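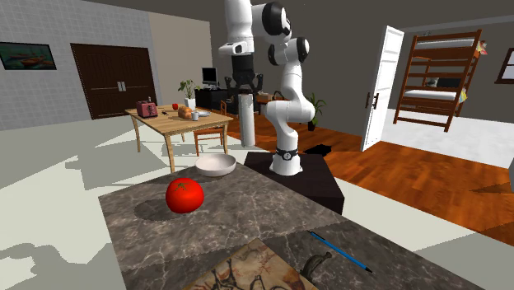 Module Préhension et commande des bras manipulateurs
Chapitre 4. Essais comparatifs de préhenseurs en simulation
Document remis aux étudiants, révision de novembre

4.1 Objet du chapitre

Le présent chapitre expose la méthode retenue par le département pour comparer deux préhenseurs montés sur un même bras, dans un environnement domestique simulé. Il complète le chapitre 3, consacré au réglage des contrôleurs articulaires, dont la lecture est supposée acquise. Les notations sont inchangées : q désigne le vecteur des positions articulaires, F la force de serrage mesurée aux doigts, w l'ouverture entre les faces internes de ceux-ci.

Les essais portent sur le préhenseur Evix, à deux doigts parallèles, et sur le préhenseur Pleten, à deux doigts articulés à fermeture enveloppante. Le contrôleur est, dans les deux cas, celui de la bibliothèque Hoarau. Les étudiants n'ont pas à modifier les gains fournis, sauf à la question 3 du travail dirigé.

4.2 Environnement de simulation

Les scènes sont issues du jeu Mollwood, qui comprend 681 configurations d'intérieur. Chacune associe un socle fixe, un bras, un plan de travail et un mobilier d'arrière-plan. Les objets posés sur le plan de travail sont tirés au sort parmi des articles courants : fruits et légumes, vaisselle, articles d'écriture, textiles. La scène reproduite en tête de chapitre comporte ainsi une tomate, un bol blanc peu profond et un crayon bleu sur un plan gris à motif marbré.

Ces trois objets suffisent à illustrer les difficultés traitées ici. La tomate présente une surface courbe et lisse, sur laquelle des doigts plans n'offrent qu'une zone de contact réduite. Le bol peut être saisi par le bord, au prix d'un couple de basculement qu'il convient d'évaluer avant la levée. Le crayon, mince et couché en diagonale, impose une orientation précise du poignet et une approche très proche du plan.

Le mobilier éloigné n'intervient pas dans le calcul des collisions, mais il reste présent dans le rendu. Il est donc vu par les caméras simulées et peut perturber la segmentation. Une pomme rouge placée sur une table en arrière-plan, par exemple, ne doit pas être confondue avec la tomate du premier plan. Le filtrage par la profondeur, étudié au chapitre 2, est obligatoire.

4.3 Position du bras et espace accessible

Le socle étant fixe, l'espace accessible est déterminé par la seule géométrie du bras. Avant toute série, l'étudiant vérifie que la pose de départ est exempte de singularité et que le préhenseur se trouve dégagé du plan de travail. La posture initiale avec le préhenseur dirigé vers le bas est admise ; elle n'implique pas que l'outil soit à la verticale d'un objet à saisir.

Un objet situé à proximité immédiate du socle est souvent plus difficile à atteindre qu'un objet éloigné : le coude doit se replier fortement et les marges articulaires diminuent. Le bol de la scène d'ouverture relève de ce cas. On calculera pour lui l'indice de manipulabilité en au moins deux poses d'approche, et l'on conservera la plus favorable.

4.4 Protocole

La campagne de référence compte 877 essais, répartis entre les deux préhenseurs. Chaque essai suit la séquence ci-dessous.

a) Chargement de la scène et enregistrement de la graine aléatoire.
b) Acquisition d'une image de couleur et d'une carte de profondeur.
c) Calcul de la pose de saisie et contrôle des collisions.
d) Approche, fermeture, maintien pendant 2 secondes.
e) Levée verticale, puis retour à la pose de départ.

L'essai est déclaré réussi lorsque l'objet demeure entre les doigts à l'issue de l'étape e). Un glissement partiel sans chute est consigné dans une colonne distincte et ne constitue pas un échec. Un contact avec le plan de travail supérieur au seuil défini dans le fichier de configuration entraîne l'arrêt de la séquence et l'inscription du code C.

Les graines doivent être identiques pour les deux préhenseurs. À défaut, les séries ne sont pas appariées et les tests statistiques du paragraphe 4.6 ne s'appliquent pas.

4.5 Critères de comparaison

Le taux de réussite seul ne permet pas de conclure. Il est complété par la force maximale de serrage, par l'écart entre la pose demandée et la pose obtenue, ainsi que par la durée du cycle. Pour les objets fragiles, la force maximale prime sur la durée.

Le préhenseur Evix offre une relation simple entre la commande et l'ouverture w, ce qui facilite l'identification. Le préhenseur Pleten s'adapte mieux aux formes arrondies, mais la position de ses points de contact dépend de l'ordre de fermeture des phalanges. Le modèle de contact doit en tenir compte ; la version simplifiée vue en cours surestime la stabilité de la prise sur les objets cylindriques couchés.

4.6 Exploitation des résultats

Les résultats sont présentés par catégorie d'objet et par préhenseur. On emploiera un test de McNemar pour les réussites appariées et un test de Wilcoxon signé pour les durées. Les essais interrompus avec le code C figurent dans le tableau général et sont exclus du calcul des durées.

Les conclusions ne sont valables que dans le cadre de la simulation. Le coefficient de frottement y est constant pour une même surface, et la déformation des objets n'est pas modélisée. Toute transposition au bras du laboratoire suppose une nouvelle identification des paramètres de contact.

4.7 Travail dirigé

1. Établir l'expression de la force minimale de serrage nécessaire au maintien d'une sphère de masse m entre deux doigts plans, en fonction du coefficient de frottement.

2. Proposer une pose d'approche pour un crayon couché sur le plan. Préciser l'orientation du poignet et la marge par rapport à la surface.

3. Diviser par deux le gain proportionnel du contrôleur Hoarau et commenter l'effet sur l'erreur de position au moment de la fermeture.

4. Comparer, pour un bol saisi par le bord, les couples de basculement obtenus avec chacun des préhenseurs.

Le compte rendu est déposé sur l'espace du module avant 18 heures, la veille de la séance suivante. Il comprend les fichiers de graines, le tableau des essais et les courbes de force. Les captures d'écran ne remplacent pas les données brutes.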